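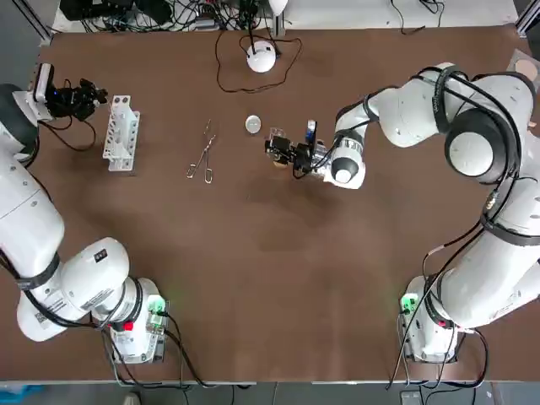 4.2 Changes in the daily work of the technicians

The sample preparation room at Wilport was the first of the two sites where the Prellel cell replaced a manual bench. Before the change, one technician carried out the whole preparation alone, from opening the container to writing the label. In the new arrangement the two arms stand at the near corners of one table, and the test tube rack, the tongs and the small round lid are placed between them (Figure 3). The technicians told us that the handling itself was easy to give away. The more difficult part was to learn how the table must be laid out, as a rack turned by a few degrees could stop a run.

We collected 82 work diaries over 6 weeks in November and the weeks after it. In the diaries from Wilport, the word "waiting" appears often in the first two weeks and becomes rare later. Several technicians wrote that they did not know if they were allowed to leave the room during a run. At Detisby this question was settled before the start by a written rule, and the same complaint is almost absent there.

A second change concerns the hands. Two persons with wrist pain reported that they could again work a full shift. One of them added that she missed the tongs, and that she now feels slower when she must prepare an urgent sample by herself. We return to this loss of practice in Section 5.

Figure 3. Work table with two robot arms. The right arm holds a small transparent container in its gripper.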